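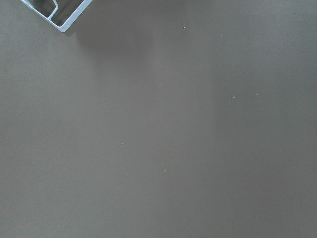

The Forest That Pays for the Pit

The road into Birkstead runs out of pavement well before it runs out of houses. After that it's red clay, and in November the clay comes up over the ankle and stays there. The trucks that belong to the mine have chains. The school bus doesn't, so on bad mornings it stops at the bridge and the kids walk the rest.

I went up there to look at a forest that was supposed to have been saved. I'd read the brochure, which called the Pinto offset "a living promise to the valley." I'd also read the permit, and the permit was a lot less interested in promises. It says the company may clear the upper basin at Mornitthorpe, streams and all, provided it protects "ecologically equivalent habitat" somewhere else in the same watershed. Somewhere else is Pinto, a long ridge of wet oak and tree fern on the far side of the river. It covers 1,418 acres. The company bought the rights to it, drew a line around it, put up signs in two languages and now counts it against what it is digging up.

That's the deal, and on paper it looks tidy. A forest goes, a forest stays. The trouble starts when you ask what would have happened to the second forest if the first had been left alone.

By every account I could find, nothing much. Pinto is steep. The lower slopes slide every few years and the upper ones are in cloud from lunchtime on. The last outfit that tried to log it left a winch rusting in a gully, where it still is, with a fern growing through the drum. The village has held the ridge in common for as long as anyone has bothered to write things down, and its rules about cutting are stricter than anything in the offset agreement. You could take deadfall. You could take poles for a house if the meeting said so. You couldn't take from above the spring, ever.

So the company has been given credit for protecting a forest that its neighbors were already protecting for free. I put this to a spokesperson by email and got back a paragraph about "additionality," a word that in this business means the good thing wouldn't have happened without the money. The paragraph said additionality had been "robustly demonstrated." I asked for the demonstration. After some back and forth I was sent a summary of a model.

The model is worth a closer look than most people will give it. It takes the rate of clearing across the whole district, including the flat land along the highway where there's been a run of cattle pasture and chicken sheds, and applies that rate to Pinto. It assumes that a ridge you can barely stand up on will be cleared at the same speed as a field next to a gas station. Do that for enough years and you get a terrible future in which Pinto is mostly stumps. Then you subtract the real Pinto, which is full of trees, and the difference is what the company saved.

I'm not a forester. But I've walked up that ridge, partly on my hands, and I don't believe in the cows.

Defenders of offsets make a fair point here, and I don't want to skip it. A forest that's safe today isn't safe forever. Roads get built. Prices go up. The young people who'd have to turn up at the meeting and vote against cutting are mostly in the city now, and they may one day want the cash. A legal line around Pinto might be worth something in thirty years that it isn't worth this year. I grant all of that. I'd grant it more easily if the legal line ran for thirty years. It runs for the life of the mine plus two. After that, the agreement says, the parties will "revisit the conservation status of the area in light of prevailing conditions." I've read that sentence many times, and I can't find anything in it that would stop a bulldozer.

There's also the matter of who can walk there. The signs went up first, and then a gate on the lower path. Under the agreement, residents of Birkstead keep "traditional access," but traditional access now means a permit, and the permit is issued at the company's community office, which is open in the mornings and is on the mine side of the river. An older woman who has gathered medicinal bark on the ridge since she was a girl told me she'd been turned back by a guard who was perfectly polite about it. She didn't want her name used. Her nephew works in the truck shop. Most people I spoke to had somebody in the truck shop, or in the kitchen, or on the security crew, and they chose their words with that in mind.

This is the part that outsiders tend to get wrong. The usual story has a brave village on one side and a bad company on the other, and it makes for a good poster. What I found was a place where the same family will have one cousin painting banners and another driving a water truck, and both will be at the same table for supper. The mine pays almost 300 people from the valley. It isn't a made-up number, and it isn't small for a place this size. The people who took those jobs aren't fools or traitors. They've got kids who walk from the bridge in the mud.

Still, it's reasonable to ask what the jobs have to do with the forest. They come up every time the offset does. At the public meeting, held in the school gym with the heat turned up so high that people were fanning themselves with the handouts, a question about stream flow below Mornitthorpe was answered with a slide about employment. A question about who had signed for Pinto was answered with the same slide. By the end people had quit asking.

Who did sign is a question I still can't answer well. The common land is governed by the meeting, and the meeting's book shows a discussion of the company's offer, then a page of objections, then a note that the matter was put off until after the harvest. The next entry is about a culvert. Yet the agreement bears the stamp of the village and a set of signatures, and the company says it acted in good faith on what it was handed. Maybe it did. A complaint is sitting with the district court, where it's been sitting long enough that one of the folders had to be replaced when the roof leaked on it. I was allowed to see the new folder, though not to copy anything in it.

It would help if there were some outside body checking any of this, and officially there is. The offset was certified by Konavville, a firm that does a good deal of this work and whose seal appears on the signs, the brochure, and a line of coffee mugs in the community office. Konavville is paid by the company whose offset it certifies. Everyone in the trade will tell you that this is normal, that auditors everywhere are paid by the audited, and that a firm's reputation depends on being strict. I've heard the same speech about other kinds of auditors. It hasn't always aged well.

Konavville's field visit to Pinto lasted two days. I know because the report says so, in a table near the back. The reviewers stayed at the mine camp, rode in mine vehicles and were guided by mine staff. They recorded healthy canopy, plenty of birds and "no evidence of community concern." The report doesn't say which part of the community they spoke to. I asked up and down Birkstead's one main street and couldn't find a person who remembered being asked a thing. One man remembered the cars.

I asked Konavville about it. They said their method follows an approved standard and that they don't comment on individual projects. The approved standard is public, and it does say that local people must be consulted. It defines consultation as giving them an opportunity to be informed. A notice was posted. It was posted at the community office, on the other side of the river, in the mornings.

Meanwhile the upper basin is going. You can't see the pit from the village, but you can see the light from it at night, a flat orange glow over the shoulder of the hill, and you can hear the warning horn before a blast. The stream that comes down past the school used to run clear except after storms. Now it's the color of tea with milk in it most of the time. The company says the sediment is within permitted limits, and I have no reason to think it's lying. The limits were raised when the permit was issued.

What bothers me most about all this is how the arithmetic works. Before the mine there were two forests. When it's finished there'll be one, and it's the one that was always going to be there, with a gate on it. Somewhere in the accounts this shows up as no net loss. I've gone over it with a biologist, a lawyer and a retired math teacher, and the teacher was the only one who laughed.

There are things that could be done short of closing the mine, which isn't going to close. The court could read the folder. The agreement on Pinto could be made permanent and handed back to the meeting to run under its own rules, since those rules were what kept the trees standing in the first place. The certifier could be picked by lot and paid out of a common fund, an idea that comes up at every conference on this subject and is then referred to a working group. The company could put the permit desk on the village side of the bridge. That last one would cost it a folding table and a chair.

I brought up the desk with the spokesperson, as it seemed like the easiest thing on the list. The answer was that it would be considered as part of the next review of stakeholder engagement. I asked when that was. They're still checking.

On my last afternoon I went up the lower path as far as the gate. It had been left open, and there was no guard, so I stood there for a while deciding whether I had traditional access. Cloud was coming down through the oaks. Two boys came past me with a bundle of deadfall tied up in a strip of inner tube, going down, and said good afternoon. I asked if they had a permit. They thought that was pretty funny, and then they looked to see if I was with the mine.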